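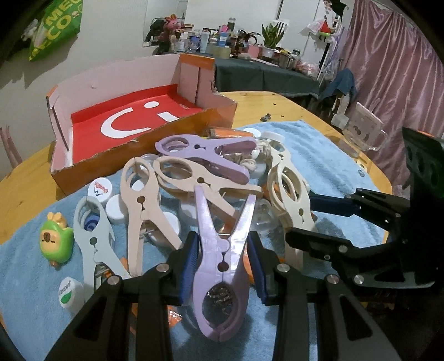 The drying yard behind Damgaard House took up the better part of our evening again, and I hope those of you who couldn't come will forgive me if these minutes run a little long, since there was a lot of good talk and I didn't want to lose any of it. We met in the ground-floor lounge on October 22, 2018, with 16 households represented, and Zofia Urbańczyk was kind enough to chair (and to bring poppy seed cake, which was gone before the first item was finished). After the notes from last time were read and accepted, with one small fix to the spelling of Clarero, we went straight to the question of pins. Several neighbors said they would like everyone to switch to lavender plastic clothespins, the sort with an open loop at the top for a handle, so that pins left in the yard would all be the same and could go into one shared basket. Others are fond of their old wooden ones and said so warmly! We agreed to leave it up to each household for now.

Residents > Damgaard House > Meetings > Drying Yard
News Calendar Minutes Contact

1. The posts and lines

The two posts nearest the bike shed are leaning again, and the one on the Foseck Street side is worse than it was in the summer. The family in 2B had a heavy wool blanket come down in the mud last month and were very good-humored about it, but it really does need to be fixed. Zofia had two quotes with her. Clarero would reset both posts in fresh concrete and put up new line for $920. Prillov came in a bit lower, but their price left out taking away the old concrete, and when we added that on there was hardly anything between them. There was a long and friendly back and forth about whether we could do the digging ourselves, and a few strong backs were offered, but in the end most people felt we would rather pay and have it done before the ground freezes.

Decided: accept the Clarero quote. The house fund will pay up to $900 and the last bit will come out of the coffee jar, which everyone thought was a fine use for it. Zofia will call them this week.

2. Sharing the lines on weekends

This one always gets people going. The yard is quiet on weekday mornings and then on weekends there isn't a foot of free line to be had. 4A asked if we could have a sign-up sheet. 1C, who remembers the last sign-up sheet, said it was rained on, blown into the hedge, and argued over for a month, and she would be happy never to see another. We talked about a chalkboard inside the back door, which seemed to please both sides, and somebody thought there was one in the basement behind the folding tables.

We also went over the old habit of taking down a neighbor's dry laundry if you need the space. Most people don't mind it, as long as the things are folded and put on the bench with some care. Two households would prefer that theirs be left alone, and they will put a note on the chalkboard when they have a load out. Please look before you touch anything.

Decided: try the chalkboard until the end of December and talk about it again then. Nothing is to be hung out before 7 in the morning, because the squeaky pulley is right under the bedroom windows of 1A and 1B. (A drop of oil was suggested too. 3C has some and will see to it.)

3. The basement in winter

Once it gets too cold for the yard, the lines in the basement hallway will go up as usual. The ground-floor folks asked very nicely that we keep the window at the far end open a crack, as the damp was creeping up the stairwell last winter and the coats in the closet smelled of it until spring. There was some worry about the heating bill. We settled on having the window open in the daytime and shut at night, and the person who closes it should check that the hallway light is off as well.

Please don't hang anything across the meter cupboard. The man who reads the meters had to fight his way past a duvet cover last year and he has been patient with us for a long time.

4. Anything else

3A has found one child's striped sock, a pillowcase with a blue border, and a very nice linen dish towel, all of them now on the shelf by the mailboxes. 2D asked about planting mint along the fence, which people liked, in pots only, please, as we have all seen what mint does. The question of dogs in the yard was raised and put off until next time, as it was getting late and a few of us had children to get to bed.

Next meeting in December, same room, date to go up by the mailboxes. 4B has promised soup.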